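Speaker notes: "The Good Room"
Prolteo evening talks, 24 July 2021
Slot: 13 minutes plus questions. Slides: 4.

SLIDE 1. Title
Say hello. Wait for the chairs to stop scraping. Ask who grew up in a house with a room they weren't allowed to sit in. Let the hands go up. Leave mine up longest.

SLIDE 2. The room at rest
Start with the furniture, which has better manners than any of us. Carved settee, damask cushions, gold curtains to the floor. Dark polished table with a little gold wreath on the front, as if it had won something.
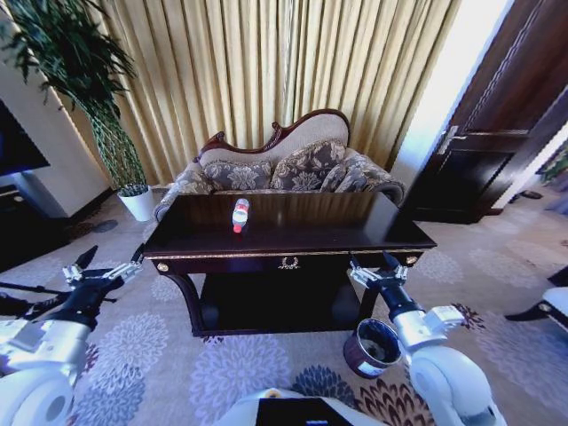 My aunt's version of this room was in the house on Dhillon Street, and it was opened for funerals and the insurance man. We children learned the rest of it through the keyhole. She rubbed the table with Jallano polish every week and then told us not to breathe near it.

(Pause. If they laugh, tell the doily story. If not, move on fast.)

The point for tonight: a formal room is a promise that company is coming. Company, when it does come, wants to put something down.

SLIDE 3. The room with people's stuff in it
Glossy dark tops are the worst surface ever sold to families. They show every crumb and then show it again in the reflection. I kept a diary of my own table from August on and logged 566 items left on it. Tissues won easily. Drinks came second. Read out 2 entries, no more, the one with the sandwich and the one with the other sandwich.

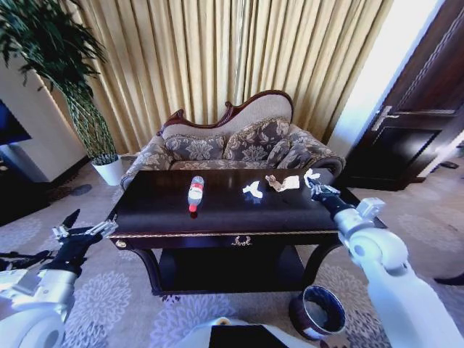 Crumpled tissue and a water bottle on its side, coffee table with wreath pull.

Ask the room: whose job is the table? Don't answer it. Couples will look at each other and that fills a good half minute.

SLIDE 4. What to do about it
A wastebasket within reach of the settee. Ugly is fine. Coasters, in the open. One clear-off before bed, by whoever stands up first.
Mention the Hota handout by the door.
Questions. Repeat each one into the mike.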